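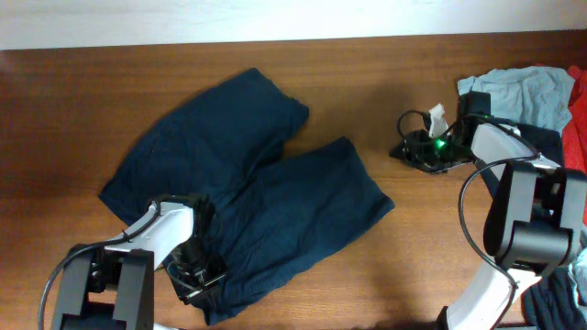
What happens to the people on the folding tables when the folding is handed to machines? At Sawatzky, a laundry and garment-return business, they keep their jobs, but the jobs are different.

2021-03-13
By Florence Caron

Sawatzky has moved part of its folding work to two-armed robot stations bought from Vallach. The stations take plain items such as shorts and T-shirts. Dress shirts, knitwear and anything with buttons still go to the hand tables.

Dennis Kimaro runs the floor, where 40 people work across two shifts. He said 10 of them have been retrained to look after the stations. They bring the clothes over, clear jams and refold whatever comes out crooked.

"It is slower than a good folder," Kimaro said. "It will be slower for a while. We knew that when we signed."

Raymonde MacLeod folded by hand for 20 years before she moved over. Her wrists hurt less, she said, but she misses the talk at the long table — station work is mostly done alone. She also asked for a pay review, as the new duties include keeping the fault log. The company agreed to a raise for station workers, starting in July.

Not everyone wanted the change. Mervin Després turned down the training and stayed on knitwear. He said he worries about what happens when the machines learn sweaters.

So-ying Yuen, who manages the site, said no layoffs are planned. Open positions on the evening shift will not be filled for now, she said, and four more workers will start station training this spring.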